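Gilik – a word list of household and desk things

Hello, and thank you for stopping by! Gilik is a plain text list of 2000 everyday words, gathered by Jarmo Ikonen and In-ho Song over a good many evenings (and rather a lot of tea), for people who make spelling games, crosswords and the like.

What's in it
Each line has the word, its plural and a short meaning in ordinary English. The words sit in 7 files, one for each part of the home, and the study file is much the longest – we do both love stationery.

How to use it
Open any file in a text editor or a spreadsheet. Fields are split by tabs. If you only want a taste, sample.txt has 100 words in it.

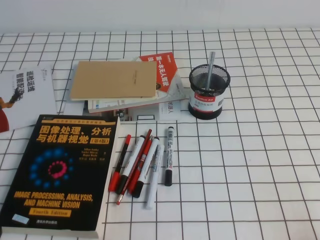

Known gaps
Plurals for words like "scissors" are left blank for now, and the kitchen file still has a few doubles we mean to tidy up in October. Corrections are very welcome, however small.

Licence
Free to use and share, though do please mention Gilik somewhere.

Last updated 17 July 2026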